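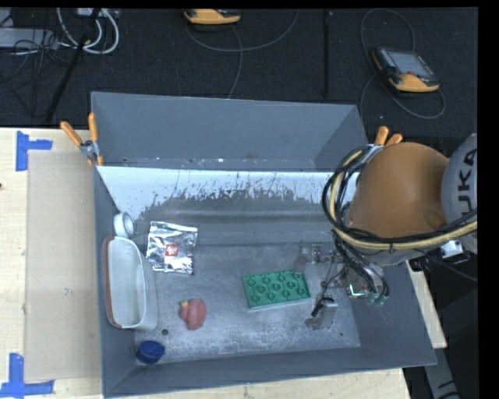

Foil packet and a white container in the gray bin.

Sunday, late. I should be asleep but I finished the fourth Fuledthorpe book about ten minutes ago and I'm too annoyed and too happy to lie down, so you get me instead, diary.

Okay. The ending. She let the ferryman go! Four books of "I will drown you in your own river" and then he's right there on the jetty, no coat, no magic, practically gift-wrapped, and she gives him back his lantern and walks home. I said "oh come ON" out loud in the kitchen. I had to put the book down and eat some crackers. Then I read the last chapter again, and I think I might have been wrong, or at least partly wrong, because there's that bit back in book two where she says a drowned man can't owe you anything. I'd forgotten it completely. I went and found it and it's on the page with the soup stain, so I must have been eating the first time too.

I still don't like it, though. I can see why the writer did it and I don't like it. I wanted the river scene. I have been promised a river scene for years.

What I did love was the whole middle part with the inn. Nobody writes a bad inn better. The wet dogs, the landlady who won't say which room the ghost is in because then she'd have to charge less for it. And the werewolf cousin is back, thank goodness, and he's even more pompous than before, and he gets the only real joke in the last hundred pages. If there's a fifth one I hope it's all him. (There had better be a fifth one. The Tradwood newsletter has been very quiet on that, and their newsletter is never quiet on anything.)

The cover is terrible, by the way. They've gone for a woman looking over her shoulder in a leather jacket, and the heroine has never once worn a leather jacket, she wears her dead uncle's raincoat, it's practically a plot point. The first three had those nice plain covers with the map lines on them and now this one is going to sit on the shelf next to them looking like it wandered in from another party. I thought about making a paper jacket for it. I may still do that.

My own thing. I suppose I have to talk about my own thing. I set out to write 3,000 words of Flinirow this weekend and I did not do it. I did some. I wrote the scene where the two of them break into the bell tower, and it was going really well – quick, kind of funny, they were sniping at each other the way I hear them in my head – and then I got them to the top of the stairs and realized I had no idea why they wanted to be up there. None! I'd written in my notes "they go up the tower" with a line under it, like that explained something. So I sat there and gave them a view of the city for two paragraphs, which is what I always do when I'm stuck. There is so much view in this draft. Anyone who reads it will be able to find their way around Flinirow in the dark and won't have a clue what anybody wants.

In the bath I had the idea that the bell could be what's keeping the dead quiet. So if they stop it to sneak in, that's their own fault, and now they've got a problem. I like that a lot. It does wreck chapter six, where the bell is melted down, but chapter six was never any good. I only kept it for the line about the candles and I can put the candles somewhere else.

The other trouble is the vampire. I keep making him nicer. Every time I go back over his scenes I take out a mean remark, and now he mostly stands around being concerned in doorways. He used to be frightening. In the first draft he ate the mayor! I'm going to put the mayor back in and let him be eaten, and the heroine can be upset with him for a good long while afterwards. I went through what I've got this afternoon with a green pen and put a V wherever he's being thoughtful. It's a lot of green.

The reading group at Holloway is this week and I haven't decided if I'm going. They let you read up to four pages, and last time I went I read so fast that I was done before the kettle was. People were kind. A woman in the back wanted to know if the cat was going to die, and I said no without even thinking, so now I suppose the cat can't die. If I go I'd read the bell tower, with the view cut. Maybe I'll leave a little of the view.

Things to remember before I turn the light off: move the candles. Put back the mayor. Find out how big a church bell is, and if one person could stop it with a rope and a coat, because at the moment she does it with her scarf and I don't believe it. Look for the Fuledthorpe short story, the one with the lighthouse that was only ever in that magazine, I'm sure I've got it in the box under the bed and I want to see if the ferryman has his lantern in it.

It's past one. The neighbor's radio just went off. I'm going to read the jetty chapter one more time and then sleep.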